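Workshop notebook, August 2019
Sostholm bench, dye room

Right, catching up, as I've let this slide since June and the page is mostly coffee rings. The madder vat is behaving at last! I'd been blaming the wool (sorry, wool) when all along I was letting the pot creep too hot while I was on the phone. Kept it low and slow this time, lid on, window open, and the skeins came up a proper brick red with none of that sad brown I was getting before. I left two of them in overnight to see if they'd go deeper. They did, a bit, though I'm not sure I'd bother again for the sake of a shade you can only see by the door.

Water is still the big nuisance. The tap here is hard enough to furr up a kettle in a fortnight, and madder seems to love it, but weld goes a funny acid yellow and cochineal sulks into purple. So rainwater for the cochineal from now on, please, whoever is next in. The butt is full, and the green jug is the one to use (the other has had iron in it and will dull everything it touches, I found that out the hard way with a whole skein of the nice Paquette two-ply).
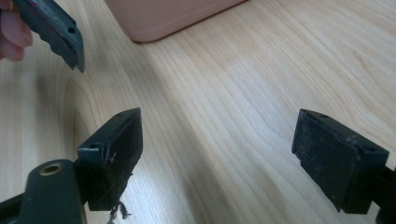 Cochineal next, then, and the order for Curko, who want 40 skeins in a run of pinks from nearly nothing up to full raspberry. My plan is to do the lot out of one pot, darkest first, and keep dropping fresh wool into what's left until it gives up. The top end is easy. It's the bottom end I keep missing, as it goes either baby-blanket or plain grubby, and what I'm after is a muted salmon like the front of that container on the pale wood table, soft but still with a bit of warmth in it. A pinch of cream of tartar should pull it away from blue. I'll try that on scraps before I go near the good stuff.

Alum: I've used 216 grams on this last batch, which is on the mean side, but the colour took and the wool still feels like wool. The tub is getting low. There's over 2000 metres of sock yarn waiting to be mordanted and I'd like to get it all done in one go, so I'll order more tonight if I remember.

Oh, and the blue sample that came back with a complaint was lot 3854. Rubbed it on a wet hanky and yes, it crocks like mad. Not rinsed enough, my fault. Wash it again, warm, till the water runs clear, then hang it in the shade.

Still to do: label the weld skeins, scrub the big pot, find the other thermometer.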